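2025-08-03
Bench notebook, handset sorting cell
Planning for the equipment round

Sat down with Haoran and Rodica this morning to go through what we are asking for before the spreadsheet goes upstairs. Putting it here as well, so there is a copy with the reasoning attached. Last year we only kept the totals and had to guess at the rest.

Where we are: one arm from Rostolley, bought second-hand, still fine. The controller is the old one and the fan is noisy again. The parallel gripper is on its second set of fingers. The wrist camera works but the cable has been re-terminated at the connector end and I don't want to do it a third time.

What we want, in order:

1. Gripper, wider stroke. The Stemham unit is the front-runner. The current one opens far enough for a handset on its narrow side if the approach is well centred, and there isn't much margin after that. Tươi wants to be able to pick up handsets that are still in their cases, and those won't go in at all.

2. Fingertips. Soft pads, replaceable. Szekeres sells them in packs of 10. Renato says we can cast our own from the leftover urethane. He's probably right, but the last lot took him most of a week and half of them had bubbles. Ask for two packs and leave the casting for odd shapes.

3. Wrist camera cable and a spare. Cheap. Should come out of consumables and not sit in this round at all. Rodica to check with the office.

4. Suction cup kit with a small pump. Haoran's suggestion. Glossy backs are good for suction and bad for nearly everything else we do. The raised lens bump is the problem, as the cup has to land clear of it and that pushes the lift off centre. Not sold on it yet. If it goes in, it goes in last.

5. Diffuse light panel for over the bench. Utier has one that fits the existing frame. Yuto has asked for this twice now. Their quote didn't include the mounting arm, so get that in writing before September.

Money. The ceiling for the whole round is $44,000 and we share it with the other two benches. The gripper takes the biggest slice whichever way we go. Anything under $500 can be bought on the lab card without a quote, which covers the pads and the cable. Freight is extra on the Stemham and they won't estimate it until we give them a delivery address, so I have left a blank cell for it and coloured it yellow. Lead time on the gripper is 13 weeks. If approval slips past the end of September we won't see it this calendar year.

Haoran raised leasing. Looked at it for ten minutes. Makes sense for an arm, doesn't for a gripper we are going to scratch up and modify.

Simulation side. The argument for testing the gripper in sim before ordering is that it costs us only Yuto's time. He has the bench and a handset model running now, with the current finger geometry. The Stemham CAD is on their site as a step file and he will swap it in once the collision meshes are cleaned up. We agreed the order doesn't go in until he has run the cased handset with both sets of fingers.
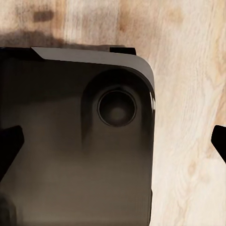
Wrist view from Yuto's sim. Fingers open, handset nearer the left one.

The offset toward the left finger is what I want to look at. With a wider stroke we could afford to be sloppy like that on approach and let the close do the centring. With the current one I'd rather fix the approach first. Either way it needs a number attached before it goes in the justification, and I don't have one.

Also for Yuto: the reflections on the back panel are pretty soft in the render. Our real bench lights are harsher. Worth trying one run with a hard overhead source so we can say something useful about the light panel, otherwise item 5 is just our opinion.

To do
- Rodica: consumables question, plus the correct cost code for freight
- Haoran: one-paragraph case for suction, with pump noise figure if the supplier has it
- Renato: count what is left of the urethane and check the date on the tin
- Yuto: Stemham fingers into sim, cased handset model, hard light run
- me: chase Utier about the mounting arm, send Stemham the delivery address

Controller fan: Tươi thinks there is a spare in the grey cupboard. Will look after lunch.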